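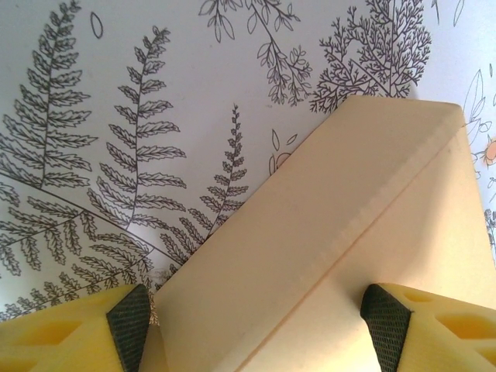 Hilo sobre el acuerdo de enlace seguro entre los ministerios de Defensa de Niluven y Lelurden. El texto se publicó el 2019-08-03 y casi toda la cobertura se ha quedado en el titular.

El acuerdo sustituye la línea de télex cifrado, en servicio con parches desde hace décadas, por un canal de voz y datos punto a punto. Lo suministra Pikden. El mantenimiento queda en manos de cada parte, en su lado de la frontera.

El anexo técnico tiene 7 páginas. Las claves se generan por separado y se intercambian por valija, nunca por el propio canal. Procedimiento lento, pero estándar en este tipo de enlaces.

Dos terminales por capital: uno en el centro de operaciones y otro en reserva. El de reserva no comparte alimentación ni trazado de fibra con el principal. En el borrador de junio esa separación no figuraba.

Qué no es: no es un pacto de defensa mutua ni obliga a compartir inteligencia. El artículo 2 limita el uso a «incidentes, maniobras y tránsito no programado de aeronaves».

La frontera común mide 1.116 km. El tramo del paso de Rai concentra los avisos por incursión aérea, casi todos por errores de navegación. Hasta ahora la notificación pasaba por las embajadas.

Coste declarado: 2.503 millares en moneda de Niluven, con reparto a partes iguales. No incluye formación de operadores ni traducción. Ambas partidas van a presupuesto ordinario y no he encontrado el desglose.

Punto débil — el texto no fija plazo máximo de respuesta. Dice «a la mayor brevedad». Una llamada sin contestar no constituye incumplimiento, y tampoco se prevé registro conjunto de llamadas.

Sobre la ratificación: en Lelurden basta la firma del Gobierno. En Niluven tiene que pasar por la cámara, y la comisión de Exteriores todavía no lo ha incluido en el orden del día.

Corrección al tercer mensaje: la valija es diplomática en ambos sentidos. La versión de Lelurden dice «correo militar», pero prevalece el texto de Niluven según la cláusula final.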